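Inside the Old Desktop: A Little Gallery

I've had a soft spot for big clunky office desktops ever since I got my first one, secondhand, for $60 (monitor included!). They're heavy, they're plain, and they take up half a desk, but take the side panel off one and there's so much to look at. So this August I knew these towers were getting a page of their own.

I'm mostly a hard drive person. I know, I know, everybody else gets excited over graphics cards. But I love a good 3.5-inch drive, that nice brick of a thing with its busy label, and I love the plastic caddies that go with them even more. If you've only ever mounted a drive with four tiny screws and a flashlight in your teeth, you have no idea what you're missing. You flex the sides of the caddy a little, the pegs go into the holes on the drive, and then the whole business slides into the bay and the tabs catch. Lovely!

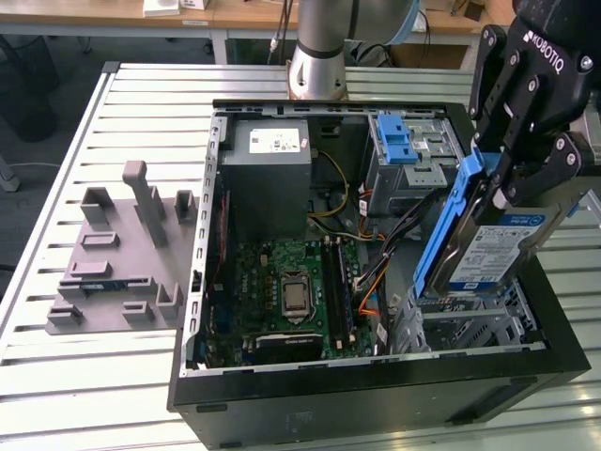 Blue tabs are my favorite, by the way. Somebody at some point decided that the parts you're allowed to squeeze should be blue, and I'd like to shake that person's hand. My own tower at home (I named it Halim, long story, it was late) has plain black ones and I still manage to push on the wrong bit of plastic every single time.

The other thing I always tell people is to lay the case flat before they do anything. I used to work on mine standing up and I'd end up chasing cables around with one hand and holding the drive with the other. Flat on its side, everything faces up and you've got light on it. Give yourself a big table too, with room to set the parts down. I put a towel under mine at home so the paint doesn't get scratched, although after the Jelonia swap meet last year I don't think there's much paint left to save.

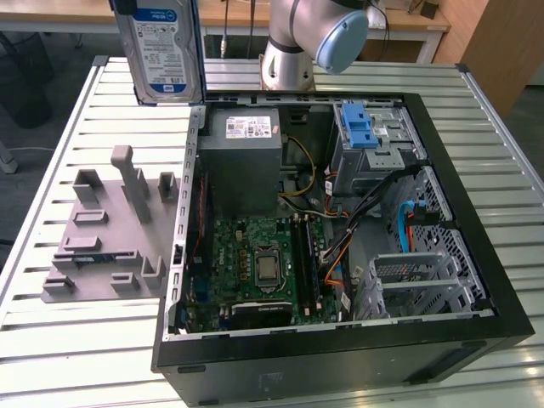
Side panel off and everything facing up. That's a WD label on the drive standing behind the case.

I had a question on the last gallery about which cable goes where, so quickly: on the SATA drives I've used there are two, the flat wide one for power and the narrower one for data, and both plugs have a little L shape inside so you can't really get them backward. Don't force them. If it feels wrong, turn it over and try again. And unplug the computer from the wall first, please, even if you're only going to be in there for a minute.

My friend Yakubu Omoregie can swap a drive in under 10 minutes and he likes to remind me of it. I take more like an afternoon, but that includes coffee, and also I read every label. He doesn't read labels! He once spent an evening convinced that a 500 GB drive was faulty when the computer kept saying 465, and I got to explain the whole business of how drive makers count gigabytes one way and Windows counts them another. It was a very good evening for me.

While you've got the lid off, have a look at where the cables run before you slide anything in. I've pinched a power lead behind a caddy more than once and then wondered why the thing wouldn't seat. Tuck them to the side, line the caddy up with the rails, and push from the middle so it goes in straight.

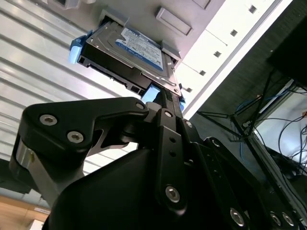

Label, caddy, blue tabs, and the drive partway into its bay. I do like a close-up!

I've got 6 more old machines waiting on the shelf, including a Nurkenov tower that I haven't managed to get open yet (there's a latch somewhere, there has to be). If you've had one of those apart, leave me a comment and tell me where to push.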